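Musach sink set: README

Version 2, Thursday, December 7, 2023
Maintained by Mirjam Riedl and Aurelia Lehner

What it is

A set of 1,116 simulated episodes comparing two grippers at a kitchen sink: the Mivov two-finger and the Drillmont two-finger. Same arm, same controller, same objects. Both vendors say their gripper copes with "everyday kitchen items". We wanted to see how far that holds when the items are lying in a deep basin with walls in the way.

Why a sink

Most gripper comparisons we have read use a bare table, and a bare table flatters everybody. A plate flat on the floor of a basin gives the fingers very little to get under, and the wrist has to be angled to keep clear of the walls. A banana is far easier, and we suspect it props up a good many published averages. Scores are therefore given per object. Please don't pool them.
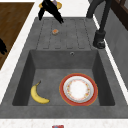
Contents

episodes/ – joint states, gripper commands and rendered frames
scores/ – one row per episode, with object, gripper and outcome
kakakhel/ – the controller settings, unchanged between grippers

Of the episodes, 700 have been checked by hand. The rest carry only the automatic outcome label, which we trust less. It marks a lift as good if the object rises at all, even if it is dragged up a wall first.

Known problems

Everything is rendered. There is no water and no soap, and the friction values are guesses. We would not buy a gripper on the strength of these numbers.

The Drillmont finger model came from the vendor and the Mivov one we measured ourselves. Any small gap between the two may be down to that.

In November we reran 300 episodes with new random seeds and the ranking on plates changed. Version 1 claimed a clear winner – ignore it.

Use

Free for research. If you quote a score, quote the object and the seed with it. Corrections to Aurelia, preferably with the episode number.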